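Search the help forum Go

Featured image shows in the editor but not on the live post

Asked by Elli Huttunen, 13 August 2024

Hi all, hoping someone's seen this. Running a small club blog on WordPress with the Pluvano theme. Since the July update the featured image sits there fine in the editor sidebar, but when I view the post there's just a blank strip where it should be. Older posts are OK. Only the newest 3 are broken, the first one being post ID 3587.

Tried so far — cleared browser cache, re-uploaded the file, swapped JPG for PNG. No change. Images placed in the body of the post work normally, so the uploads folder must be alright?

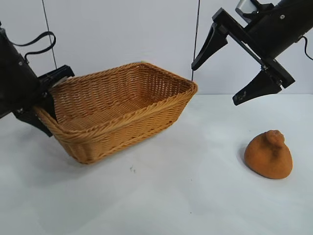 Wicker basket, lifted at one corner

I'm not a coder but can paste things into a file if someone tells me which file. Would rather not change themes, spent ages getting the colours right.

Answer 1

Had the same with a differnt theme. Turn off all your plugins and turn them back on one by one. Mine was a gallery thing. Good luck

Answer 2 (accepted)

Teemu Nieminen

Two things to check, in this order.

First, lazy loading. If you've got Zindel or any other image optimiser going, switch its lazy load off and reload the post in a private window. WordPress already does its own lazy loading and the two can fight. Blank strip with the right height is pretty much the classic sign — the space is reserved but the real image never gets swapped in. Right click the strip, Inspect, and see if the src is a tiny placeholder.

Second, thumbnail sizes. Theme updates sometimes register a new size for the header image. Body images usually use a different size so they'd be fine. Install a thumbnail regenerator plugin, run it over just one image to start with, then check that post. If it works run the lot. Back up first, and do it at night if you're on cheap hosting, mine took 17 minutes and the site crawled.

If neither, go to Customise > Layout > Single Post and make sure the featured image toggle didnt get reset. No code needed for any of this.

Comment from Elli Huttunen: It was Zindel! Lazy load off, cleared its cache as well, all of them are showing now. Thanks heaps.

Answer 3

Also check your CDN if you have one. I'm on Adville hosting and theirs hangs on to old pages for 18 hours unless you purge it by hand, the button is under Tools.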